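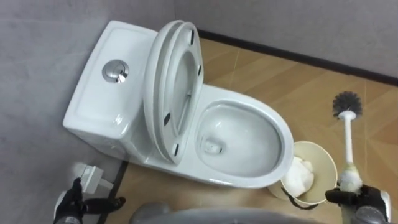
A toilet with a push-button flush, seat and lid up.

We came to Preltdale in February for the open day of the Gonus ceramics works. The bus from Pongsiri takes 14 minutes and stops at the gate. Our group had 182 visitors, so they divided us in 2 parts, and my part began with the clay room. The smell there is like a garden after rain.

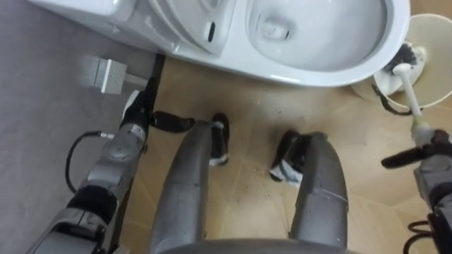
After the glazing hall we waited a long time for tea. The kiln was my favorite, but we could stay only five minutes. I bought one small Flultska bowl in the shop, and it came home without a crack.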